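Last updated May 31, 2023

Home Talks Notes Links About

Folding for people who would prefer a chair
Speaker notes, Pumside evening talks, Ksawery Jakubowski

Start without the slides. Ask who has a chair at home with clothes on it. Wait for hands. Then ask who has a second chair. Ekrem tells me this got a laugh when he tried it in January at the Dedden library, so if it doesn't, the fault is in my delivery and we move on quickly.

Say who I am. I sold bed linen for eleven years, at Ateş and then at Jalent, and in all that time I folded beautifully at work and lived at home like a raccoon. The shop had a table at hip height and good light. My home had a floor. I want people to hold on to that, as the whole talk is more or less about furniture.

The arithmetic bit. One person, one load put off per day, 366 days in a leap year. Let them do the sum in their heads and look unhappy. Then the drawer figure: I once counted almost 1000 items of clothing in a single apartment, mine, and gave up before I reached the socks. Don't dwell on this. Last time a man in the front row wanted to know if a pair of gloves was one item, and we lost the room.

Main point: fold on the bed. Reasons, in whatever order they come out:

- The bed is the largest flat thing most people own.
- You can walk up to it from a side and work outward.
- You can't go to sleep until you have finished. (Pause. Ekrem will claim he can sleep on a pile of towels. Let him.)

Objection from the floor, there is always one: what about the dining table? Fine, if you clear it first. I have never met anyone who clears it first.

Now the striped trousers. Stripes are a gift to a bad folder. If they run across the leg, they will tell you straight away that you have gone crooked, which a plain black pair is too polite to mention. Lay them out flat, legs untangled, one leg over the other, tuck the seat in, then up from the hem in thirds. Drawstring goes inside. A drawstring left outside will find the nearest sleeve and marry it.

Slides on here. Click through slowly, don't talk over all of them.
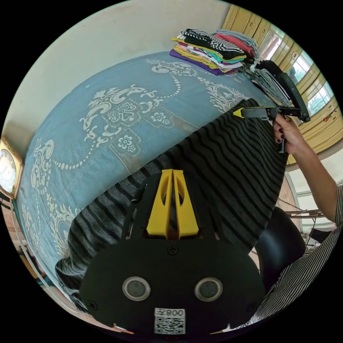
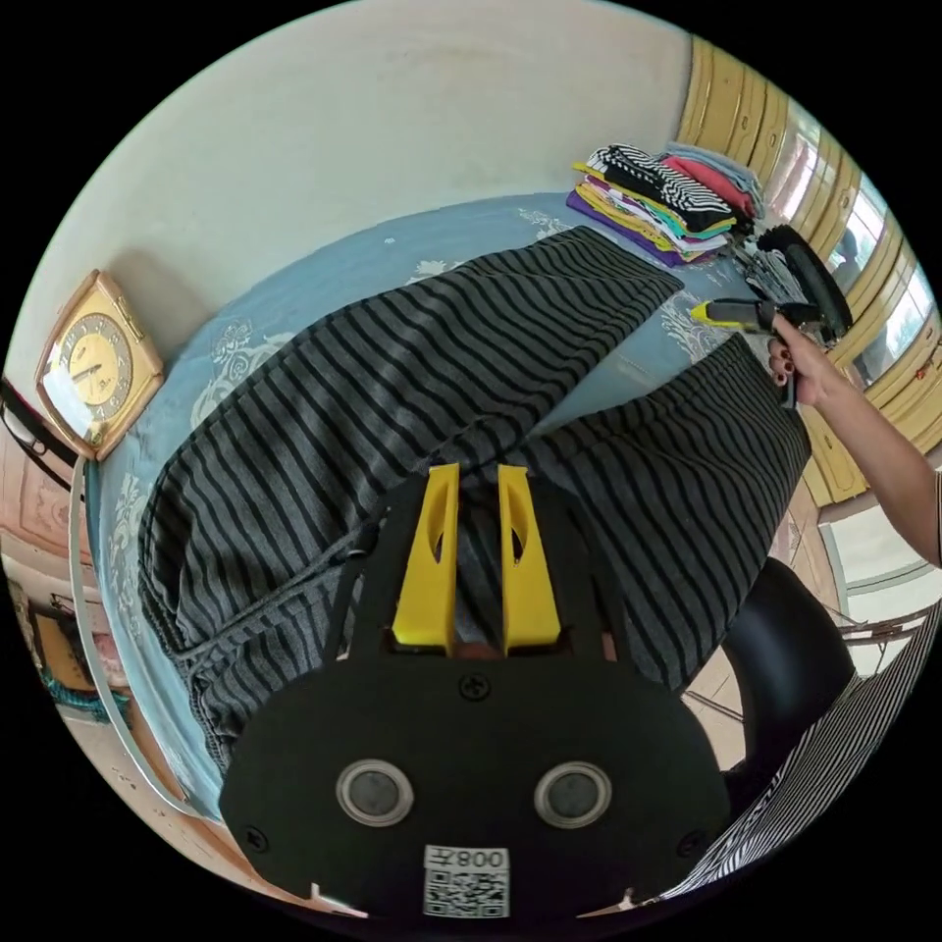
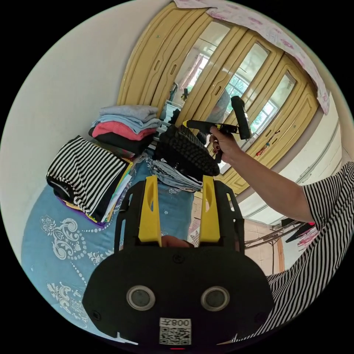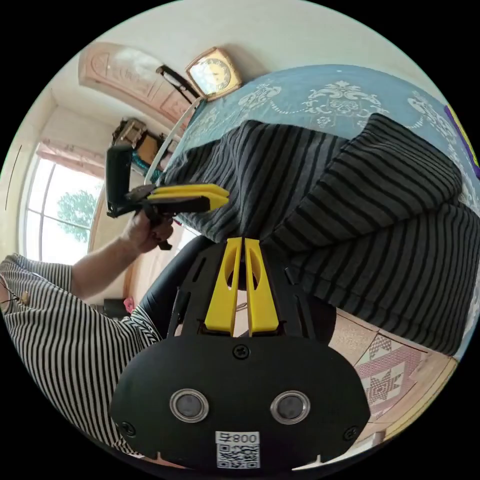 Slides 1 to 4: striped clothes and a light blue cover with a white pattern.

Back to the room. Points to pick up off the slides, if they haven't already been shouted at me:

Slide 2 is the one to stay on. Trousers spread out on the diagonal, waist bunched up at the left. I'd call this the honest stage of any fold, and it is where most of us wander off to make tea. Ask what they would do next. Someone will say "roll them." Be kind.

Slide 1, go to the stack on the far side of the bed. Purple at the bottom, light gray on top, yellow and teal and pink somewhere in between. Ask whether anybody here sorts by color. I don't. I sort by who is going to complain first if they can't find it. Still, a stack in mixed colors is easier to pull from than six gray things, and my own wardrobe is six gray things.

Slide 3, the wardrobe. Mirrored doors, so you get to see the window twice. I had doors like that in my first apartment and took them as a personal remark. The serious point is distance: with the bed and wardrobe in the same room, you have no excuse for the stack still being there on the weekend. I will now be asked about my own stack. Answer: it is resting.

Slide 4, gray knit in bunched folds. Use it for the bit about knits. Don't hang them, they grow. Don't press the fold down hard with your palm either, as though you were closing a suitcase. Two folds lengthwise and leave it alone.

Demo. I need 2 people from the audience, one sweater each, same size if possible. One folds standing, one folds sitting. Don't make it a race. (They will make it a race.) Ekrem Türkmen holds the sweaters beforehand and is not to wear them.

If time is short, drop the fitted sheet. If time is long, also drop the fitted sheet. I can do it, but it takes me 2 attempts and there is language.

Questions. Likely ones: moths, ironing, teenagers. I have views on moths.

Remind them to take their own sweaters home and stack the chairs by the door.

Contact: Ksawery Jakubowski, care of Pumside evening talks | © Pumside | Back to top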